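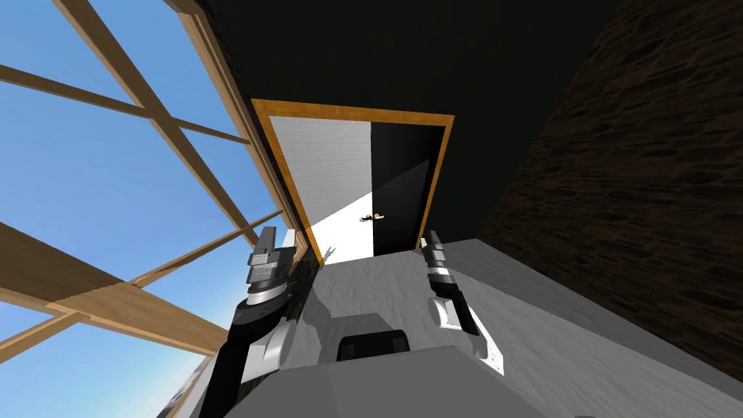 *Fenêtre à cadre de bois, ciel bleu*

## Faut-il refaire le mastering pour un pressage vinyle ?

**Poppy Whitlock**

Bonjour,

Je joue dans un trio folk, Flitik. Notre deuxième album est sorti en numérique en septembre et on voudrait en tirer une petite série en vinyle. Le disque dure 47 minutes, avec une longue face B : deux ballades calmes et un dernier morceau beaucoup plus fort, guitare saturée et tambourin.

Le studio Andgate nous demande 628 euros pour un master dédié au vinyle. Le presseur, lui, accepte les fichiers numériques tels quels. On a déjà 171 précommandes, mais le budget est serré. Est-ce que la différence s'entend vraiment ? Et est-ce qu'on doit changer l'ordre des titres ?

Merci d'avance. 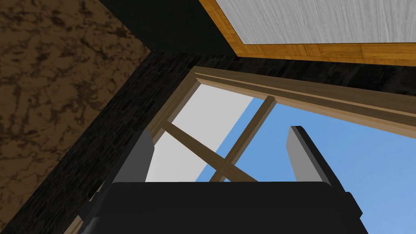 *La fenêtre, vue d'en bas*

**Malcolm Bellamy**

Oui, ça s'entend, surtout en fin de face. Plus on approche du centre, plus la vitesse linéaire du sillon baisse, et les aigus se dégradent. Votre morceau saturé est donc à la pire place possible.

Ce que je ferais :

- mettre le titre le plus fort en début de face B et finir sur une ballade
- rester sous 22 minutes par face, quitte à laisser un titre en bonus numérique
- envoyer des fichiers 24 bits sans limiteur, jamais les masters du streaming
- demander au graveur s'il met les basses en mono ou si c'est à vous de le faire

Pour le prix, demandez à Andgate ce qui est compris. Si c'est seulement retirer le limiteur et adoucir les sifflantes, c'est cher. Si une écoute du test pressing est incluse, ça se discute. Prenez aussi un devis ailleurs - les écarts sont importants.

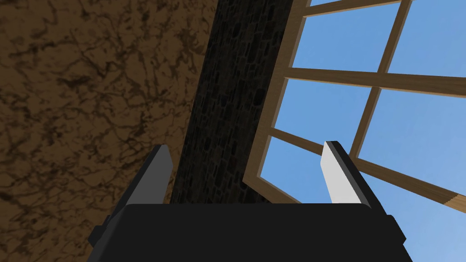 *Bastum, le 11 octobre 2024*

**Zamfira Oprea**

Je complète, on est passés par là avec mon groupe Pawlak. On a pressé sans rien refaire, à partir des fichiers du streaming. Les « s » de la chanteuse crachent sur trois morceaux et le volume général est bas, parce que les faces étaient trop longues. La facture du pressage approchait déjà 2 000 euros, on avait voulu économiser sur le reste.
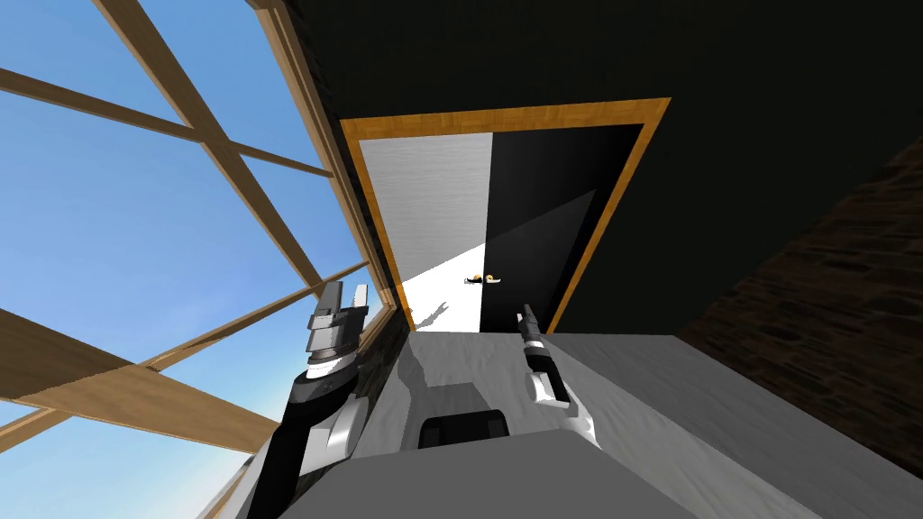 Pour le deuxième disque on a payé le master et surtout un test pressing, écouté sur trois platines différentes, dont une mauvaise. On a renvoyé la face A une fois. Comptez quelques semaines de plus si vous avez promis une date aux gens qui ont précommandé.

**Clive Tunstall**

Faites des CD, c'est moins cher.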